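**Frayed edge** is the name I use for any cut side of a material that has started to come apart into loose bits. You'll meet it on jeans, rugs, old rope and (my own weakness) tea towels!

Woven cloth frays when the threads along a cut slip out of the weave. Felt hardly does it, as its fibres are matted together, and knitted things tend to run or curl instead.
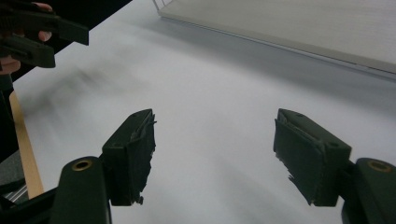

*Rough, frayed inner face on a dark green block.*

I learnt my hemming from Emilian Pană, who ran a mending class in Prisby, and he had us fold everything twice before we sewed a stitch. Pinking shears slow fraying down too – mine cut a zigzag 8 mm deep, a bit much for hankies but lovely on curtain linings.

See also: *Hem*, *Selvedge*, *Blanket stitch*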